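Fluser gets new finger pads, and a Sunday to itself

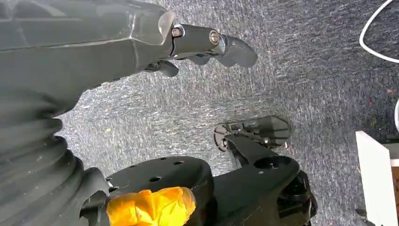 If you've been by the Grerkico workshop lately, you'll know Fluser, the two-armed machine that does our sorting demos. You may also know it had started dropping things. Small things at first (a spool, a marker), and then a full mug in front of a school group, so I finally gave in and booked it a proper service day!

Saimi Leinonen came in on Sunday morning to do it with me. She set up both arms for us back when we moved in, and she still has the original settings written in pencil in a green notebook. I had a printout from Noltach, who sold us the grippers, and between the notebook and the printout we disagreed on almost everything for the first hour.

The pads were the easy part. Noltach says to swap them every 3000 grips, and our counter had gone past that before the holidays while I was busy looking the other way. The old ones were shiny as a bowling ball. Power off, two little screws on each finger, old pad out, new pad in, wipe off the grease you just put on it with your thumb. I did the first one in what felt like half an afternoon and Saimi did the next while I was looking for the screwdriver.

Then we went after the linkage bolts. One of them took a good part of a turn before it was snug, which explains the clicking I'd been blaming on the heater. Saimi marks each bolt head with a paint pen once it's tight, so next time you can see at a glance if it's moved. I'm stealing that for my bike.

The bellows got a wipe and a slow look, fold by fold, with a flashlight. Grit in there is what wears them through, she told me, and then she gave me a look, and I have now been put in charge of vacuuming.

Last came calibration. You send the arm home, turn the wrist 90 degrees, close the fingers on a gauge block, write down the number, and do it all again. We did 6 rounds and threw out the first one, where I'd leaned on the table. After that we let it run 300 picks with foam blocks while we ate soup. It dropped two, both near the end, and we're still arguing over whether that's the camera or the grip force. I say grip force.

Demos start again this week at the usual time. The spare pads are on order through Korletey, and I'll post when they land.

Comments

torquewrench_ted: Which paint pen? The ones I buy wipe right off if there's any oil on the bolt.

Marcy in the annex: So the clicking was NOT the heater. I would like my space heater back please.

benchdog: Try dropping your closing speed before you touch the force. Had the same thing with foam, it springs back on you.

Contact the workshop | © Grerkico | Back to top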